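Twenty-seven years between the shelves

When Domnica Mihăilă came to Tramthorpe she wanted to stay for one winter. She found a room above a bakery, and a job in the Adeleke repair shop on the main street, where people brought their bags, saddles and walking boots. After 27 years she is still in the same street, and the shop has her name on the rent contract.

"I did not plan it," she told me. "I had a return ticket until July. My mother kept my bed made for two years, and then she gave it to my cousin."

We talked in the kitchen behind the shop, with strong tea and a plate of plum cake. She speaks slowly and looks for the exact word. Sometimes she asks Shazia Hashmi, who has worked with her since she left school, and Shazia gives it from the next room without coming in.

The first months were difficult, mostly because of the language. Domnica had learned English from books, and the customers did not talk like the books. "A man told me his boots had given up the ghost. I looked inside the boots," she said. She began to write such sentences in a small notebook. Now there are 19 notebooks, and she reads from them when the evenings are long.
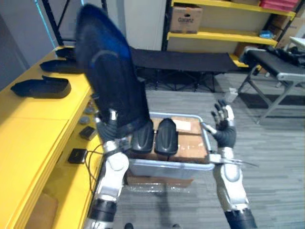

Boxes and black moulded pieces in the workroom.

I asked her about money, and she did not avoid the question. A new heel costs more than it did, and many shoes today are glued in such a way that it is hard to open them. Last year she refused 142 pairs, which she wrote down one by one. "I don't like to say no. But if I say yes and it breaks in a week, this is worse for both of us."

Her friend Luuk Meijer from Talmont tried to convince her to sell online. She listened, she says, and then made him soup. What she prefers is the choir. It meets in the old school, it has 28 singers, and Domnica stands with the altos – "the second row, where one can make mistakes".

Does she think of going back? She was quiet for a while and cut another piece of cake.

"I go every second summer. After ten days I start to miss my own kettle," she said. Then the bell of the shop rang, and she went to see who it was.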